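Apprendre à plier loin du laboratoire

À Sostevcombe, l'équipe de Cledwyn Nicholas étudie depuis juin la manipulation des textiles par des robots. Le projet Stosora repose sur 2281 démonstrations, enregistrées à la main avec des pinces portatives dans 21 logements. L'opérateur tient l'outil, saisit le vêtement et le déplace ; le modèle apprend ensuite à reproduire ces gestes.

La diversité des intérieurs constitue le principal apport de la méthode. Entraîné sur près de 200 démonstrations issues d'une seule pièce, le modèle échouait dès que le support changeait — un coussin bombé suffisait. Avec le corpus complet, il s'adapte à des surfaces souples et encombrées.

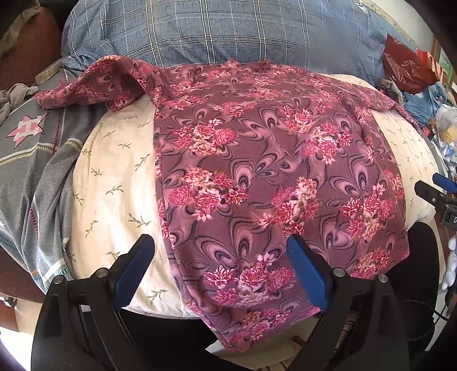 Chemise à fleurs étalée sur un coussin, entre les doigts à patins bleus de la pince.

Les manches longues demeurent la principale source d'erreurs. Une seconde campagne est prévue à Staltberg.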